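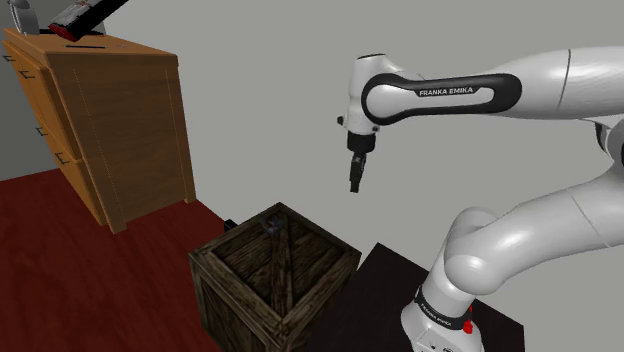
How long should a beginner's group spend in the simulator before trying a pick-up on the real arm?

Two full sessions is what we ask for at the Fovumico club, and most pairs are glad of a third.

I know that sounds like a lot of sitting at a screen when you joined to move real things about, but please bear with us – the September group went through it this way and the ones who grumbled were the ones who came back in their lunch hour to keep going. These notes are for the first task, which is lifting the small grey object out of the crate.

Start by opening the Clorkorlow room and pressing reset, so that everybody begins from the same place. Have a good look round from more than one angle before you touch anything. The object sits inside the crate against the far wall, and from some views the planks hide it nicely.

Next, bring the gripper across until it is over the object, keeping it well above the rim. Open the fingers now, while there is plenty of room. Then come down slowly, in steps of 12 millimetres or so, and stop after each one to check the gap between the fingers and the wood. If you touch the side, go straight back up and try again (we have all done it, several times over).

Close the fingers, wait a moment, and lift straight up. Don't swing sideways until you are clear of the rim! Set it down on the red floor and save the run under your pair's name.

Each pair needs 18 saved runs before moving on to the Su worksheet, and the poor ones are well worth keeping, as we go through them together afterwards. Bring your list to the Ferkimdale room on 23rd March, with a pencil if you can find one.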